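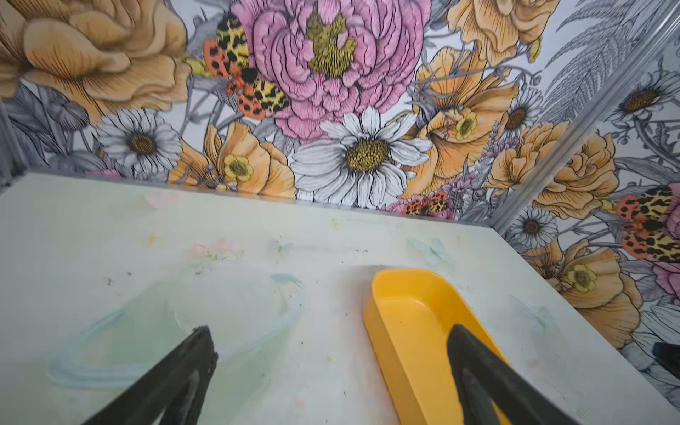

Prepared by the Equipment Care Desk, Tilahun Workshop Services, Clallthorpe

Bench Notes: Care of the Two-Finger Gripper and Its Work Surface

These notes apply to the tabletop cell at the Clallthorpe workshop and to any similar bench where a two-finger gripper handles small trays and household items. They replace the single sheet formerly posted by the supply cabinet. Staff are asked to read them once in full and to keep a copy near the bench.

Before starting

Stop the arm, switch off power at the wall, and wait until the status light on the controller is out. The emergency stop alone is not sufficient for cleaning. If the gripper is holding an object, support the object with one hand before opening the fingers by the manual release.

The table surface

Pale tabletops show crumbs and specks early, and this should be treated as an advantage. Brush loose debris toward the front edge with a soft, dry brush. Do not brush toward the walls, as grit will settle along the back edge and return to the work area.

Wipe the table with a damp cloth and a few drops of dish soap, then with a second cloth and plain water. Faint colored smudges may be left alone if they do not come up with light rubbing. Scouring powder dulls the surface, and a dull patch next to a glossy one can give the wrist camera more trouble than the original mark.

Patterned wallpaper behind the bench should be dusted only. Keep wet cloths away from it. Where a new pattern is put up, run the camera check again before returning the cell to work.

Trays

A yellow tray of the shallow, open type is used as the standard holding tray. Empty it, tap it out over a bin, and wash it in warm water. Dry the inside completely. Specks left on a glossy floor are easily taken for small parts when the camera images are reviewed.

Set the tray down flat and press lightly on each corner. A tray that rocks should be taken out of use.

The fingers

Wipe each finger from base to tip with a lint-free cloth. Slightly rough edges are acceptable. Edges that catch the cloth are not, and should be eased with fine sandpaper, three or four light strokes in one direction. Collect the dust with a damp cloth before going further.

Check the tips against each other. With the gripper closed by hand, they should meet evenly. If one sits ahead of the other, loosen the mounting screws a quarter turn, align the tips, and tighten the screws alternately - never one fully before the other.

Fingers are replaced after 2,000 grip cycles, or sooner if a crack is found. The last pair reached 1,075 cycles before the left finger was withdrawn for wear at the base. Both fingers are always changed together, and the cycle count is set back to zero in the Rurkero log.

The wrist camera

Use a dry lens cloth. Do not spray cleaner on the lens or its housing. Confirm that the cable has slack when the wrist is turned fully each way, and that no cable tie has moved over the joint.

Returning to service

Restore power and run the arm at low speed with an empty gripper. Follow with one tray lift using the Trutia test routine. Remain at the stop button throughout. Any new noise, hesitation or slipping should be entered in the log, and the cell left off until it has been looked at.

Supplies kept in the second drawer: soft brush, lint-free cloths, lens cloth, fine sandpaper, hex keys, spare mounting screws. Requests for replacements go to the Equipment Care Desk before noon.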